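Inna Hrytsenko was a veterinary nurse for 18 years before she took over the donkey barn at Clurnau. She still does the night checks herself, usually at 10 p.m. and again before five.

"People ask if I miss the clinic," she says. "I do the same work here. I just don't send anyone home."

Clurnau takes in donkeys and mules, most of them past working age. When we spoke in January the herd stood at 103, the most it has ever had. The oldest is a gray jenny named Bukura who came with badly overgrown hooves and two cracked teeth. She gets soaked hay pellets four times a day and shares a stall with a mule called Flivden, who won't eat unless she is in sight.

Hooves take up most of the budget. Arvo Pelkonen, the farrier, comes every other week and trims until dark.

"A donkey hoof is more upright than a horse's and it holds more water," Pelkonen says. "If the ground stays muddy you get abscesses, and then I'm back in three days looking at the same foot."
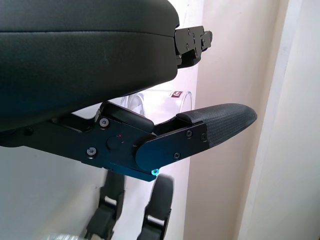

The mud was the reason for last year's gravel project. Hrytsenko had the two worst paddocks scraped and filled, and put rubber mats at the gates where the animals bunch up. The bill came to $2,654 after a neighbor named Khosravi lent his tractor. She says abscess cases dropped over the following winter, though she would like to see another wet season before she says more.

Feed is the other worry. The sanctuary goes through about 300 bales of barley straw in a cold month, and the price went up twice last fall. Donkeys put on weight fast with rich hay, so straw is most of what they eat.

"Visitors bring carrots and I have to take them away," Hrytsenko says. "One carrot is fine. They bring a sack."

She is not taking new animals until spring. There are nine on the waiting list, and she calls each owner once a month to ask how they are doing. Two have since found homes with families nearby, both as pairs. Clurnau does not place a donkey alone.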